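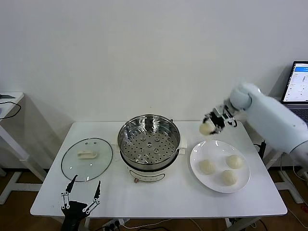 PART TWO: TEACHING BY SHOWING

Chapter 8
Gathering Good Examples

If you have ever tried to teach a younger cousin to tie a shoe, you know how quickly words let you down. You start out explaining ("now the loop goes under, no, the other under") and after a minute or so you give up, kneel on the floor and do it slowly while they watch. Then you do it again, and probably again after that. Most of this chapter is about that second way of teaching, and about what happens when the one watching is a computer program that has never seen a shoe, or a plate, or a steamed bun.

In Part One we wrote out our instructions by hand. Move here, close the fingers, lift, move there. That went nicely with wooden blocks, because a block is the same shape every morning. A steamed bun is a different sort of guest altogether! It is soft, its skin wrinkles, and no two sit on a plate in quite the same way. Bimla Jaiswal, who ran the bun sessions at Janidness and kindly lent us her notebooks, spent most of one February trying to write rules for how hard a gripper should squeeze. Her entry for 12/11/2020, much later in the project, says only, "Threw out the rules. Collecting."

What she collected were demonstrations. A demonstration, as we will use the word, is one full run of a task from start to finish, guided by a person, with everything the robot saw and every movement of its arms written down along the way. Carrying a bun between a steamer and a plate makes a fine first task, since it is short and you can tell at a glance how it went. By the end of the project the Janidness set held 1215 demonstrations, and we will be borrowing from it all through this chapter and the next.

You may be wondering whether you could simply record the same perfect run 100 times and go home early. Please try it, if you have the equipment (Exercise 5 walks you through it). A program trained that way does beautifully until somebody nudges the plate, and then it reaches with great confidence for the place where the plate used to be. So we move things between runs. We shift the plate, turn the lid, change which bun goes first, and we let different people take a turn at the controls. Calum Ritchie, who guided many of the runs, was left-handed and rather slow, and his demonstrations were a real help for that very reason.

Before you read on, keep a notebook page open for these terms, which are set out in full in Section 8.1:

demonstration
episode length
starting layout
operator
failed run

The last of these deserves more of your attention than you might expect, and we will come back to it once we have talked about how to lay out the table.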